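客厅低频整理记录(二):从测量到挪位置

上一篇写到扬声器脚架换好,左右声道的极性核对完毕。三月一直在断断续续地量,数据攒得差不多了,集中写一次。
设备没有变:Tengate 书架箱一对,Batista 合并功放,测量话筒和声卡都是 Dutivmont 的。
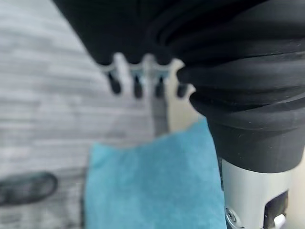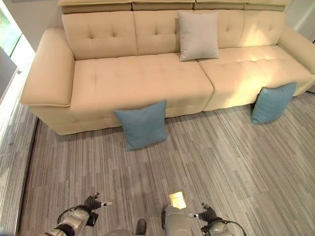 先说房间里的吸声分布。小房间的混响时间不能直接套赛宾公式的结论,赛宾公式假设声场足够扩散,而住宅客厅在几百赫兹以下是由少数几个模态支配的,各处声压差别很大,谈不上扩散。但在中高频,公式用来估算量级还是够的,前提是把吸声面积算对。客厅里吸声面积最大的单件家具通常是沙发,我这张米色的也不例外,四块靠垫都做了绗缝,上面按格子钉着扣子,坐垫是长条的两块。绗缝和扣子造成的凹凸深度很浅,对一两千赫兹以下的声波来说基本等同于平面,不要指望它有扩散作用。真正决定吸声的是面料的流阻和里面填充物的厚度,这两项看外表判断不了。面料如果织得很密或者背面有涂层,高频会被反射回去,只剩中低频的一部分能量通过面料的整体振动传进填充层。我的办法是不猜,直接量两遍:一遍沙发照常放着,一遍盖上厚羽绒被,比较衰减曲线的差别。

测量用的是对数扫频,反卷积得到脉冲响应,再按倍频程滤波,做反向积分。混响时间取 T20,也就是从 -5 dB 到 -25 dB 这 20 dB 的衰减斜率,外推到 60 dB。有读者问为什么不用 T30,原因很简单,客厅本底噪声压不下去,冰箱和楼道的声音都在低频,T30 的下端经常已经碰到噪声底,拟合出来的斜率偏缓,数字偏大。T20 的拟合区间短一些,对曲线局部的弯折更敏感,所以我同时看 EDT,两者差得多的频段就把衰减曲线调出来用眼睛检查。

盖羽绒被的那一遍,四千赫兹以上的衰减明显变快,一千赫兹附近略有变化,二百五十赫兹以下看不出区别。由此推断沙发面料在高频以反射为主。这个结果和听感是对得上的:之前一直觉得镲片的尾音偏硬,位置像是从身后来的。听音时头部后方就是靠背上沿,反射路径很短,和直达声叠加以后会在高频形成梳状起伏。

为了确认,我看了脉冲响应的早期部分。直达声之后 3 ms 以内有一簇反射,按声速 343 米每秒换算,路程差不超过一米左右,能满足这个条件的反射面只有靠背和茶几。把茶几移走重新量,其中一个峰消失,剩下的那簇还在。话筒前移一掌的距离,剩下的峰随之推迟,幅度也降下来,基本可以认定是靠背。后来话筒固定架设在坐姿耳高,比靠背上沿略高,偏前。实际坐着听的时候,我也尽量不把头完全靠上去。

低频的问题要麻烦得多。主听音位的频响在 104 Hz 有一个很窄的凹陷,左右声道都有,左边更深。我最初怀疑是扬声器和后墙之间的边界干涉,理由是书架箱低音单元到后墙的距离换算出四分之一波长,落在附近的频率上。边界干涉的特点是凹陷频率随扬声器到墙的距离移动。于是把左箱往前推,每次推一点,每个位置量一遍。结果凹陷的频率纹丝不动,深度有变化,所以不是它。

接着考虑房间模态。客厅的宽度是 3.3 米,刚性壁假设下,宽度方向第一阶轴向模态在 52 Hz,第二阶正好在 104 Hz。第二阶模态的声压沿宽度方向有两个节面,分别位于宽度的四分之一和四分之三处,中间是腹。我的座位偏在一侧,量了一下离侧墙的距离,接近四分之一处的节面。也就是说听音位落在节面附近,这个频率的能量在那里本来就小,用均衡提升没有意义,提得再多,功放和单元白白出力,座位上也得不到多少。

验证方法是沿宽度方向移动话筒,其余条件不变。靠近侧墙时 104 Hz 恢复,继续向中线移动时先凹下去,再升起来,到中线附近成为一个峰。曲线的走向和第二阶模态的理论分布一致,只是节面的位置比计算值偏了一点。偏差来自墙体不是刚性的,一侧是带窗的外墙,另一侧是轻质隔墙,等效边界和几何边界不重合。住宅里的模态计算当作索引用就可以,不必追究到小数点。

这里插一段 Everaldo Godoy 的来信。他看了上一篇之后提醒我,52 Hz 和 104 Hz 的处理要分开考虑:第一阶的节面在中线上,第二阶的腹也在中线上,座位往中线挪,104 Hz 从凹变成峰,52 Hz 则从有变成没有。想靠移动座位同时解决两个阶次是做不到的,只能选一个折中的位置,再用扬声器的摆位去调整激励强度。他的表格里把声源和接收点的模态函数相乘,逐阶累加,输入房间三边尺寸和阻尼就能画出大致的频响。我照着做了一份,和实测比较,一百五十赫兹以下的峰谷位置能对上大半,幅度对不上。幅度取决于各阶阻尼,而阻尼我是统一填的同一个数,对不上是应该的。

最后采用的方案是座位向中线移,停在离侧墙约三分之一宽度的地方。第一阶在这里的模态函数值是 0.5,第二阶的绝对值也是 0.5,两阶受到的衰减相同,都不在节面上。沙发本体没有动,只是换到另一块坐垫上坐,扬声器以新的座位为准重新对称摆放。由于两只音箱相对于房间不再对称,左右声道的低频响应有差别,一百赫兹以下左声道略多。分声道做了参数均衡,只削峰,不补谷,一共用了 2 个滤波器,左右各一个,Q 值按衰减时间估算,再按实测微调。

滤波器的 Q 值很多人是凭曲线形状拉的,这里多说一句。一个孤立的轴向模态可以近似看成二阶谐振系统,带宽和混响时间成反比,带宽(赫兹)等于 2.2 除以该模态的混响时间(秒)。先从瀑布图或者窄带衰减曲线里读出混响时间,算出带宽,再用中心频率除以带宽得到 Q。这样设置的最小相位滤波器在削平幅度的同时也会缩短该频率的衰减,前提是中心频率和 Q 都匹配。如果只看平滑过的幅频曲线,Q 往往取得偏低,连带把两侧正常的部分也削掉,听起来低频发虚。平滑会掩盖窄峰,低频处理时不要开平滑,或者只开到 1/24 倍频程。

吸声材料方面,买了一批 Plellergate 的聚酯纤维板,放在左右侧墙的一次反射点。安装位置用镜子法找:人坐在听音位,另一个人拿镜子贴墙移动,能在镜子里看到高音单元的地方就是。板和墙之间留了空腔,厚度和板相当。空腔的作用是把多孔材料推到质点速度较大的位置,紧贴墙面时质点速度趋近于零,低频段基本不起作用。留腔之后有效频段向下延伸,代价是占地方,而且固定件要重新做。这批板对 104 Hz 没有可测的影响,波长三米多,这个厚度的材料管不到那里,买之前就清楚。

装完之后又跑了一遍全套测量,话筒位置用地上的胶带和一根铅垂线复位。五百赫兹以上的 T20 各频段更接近了,二百五十赫兹那一段仍然偏长,怀疑是轻质隔墙本身的共振,也可能是电视柜门。下次把柜门打开和关上各量一遍,再用加速度计贴在隔墙上看看。

原始的脉冲响应文件还没有整理,有几组忘了记录扫频电平,需要对照声卡的日志补上。校准文件以话筒零度入射的那一份为准,九十度的那份在八千赫兹以上修正量不同,混用会得出错误的高频结论,上一篇里有一张图就是这样画错的,已经替换。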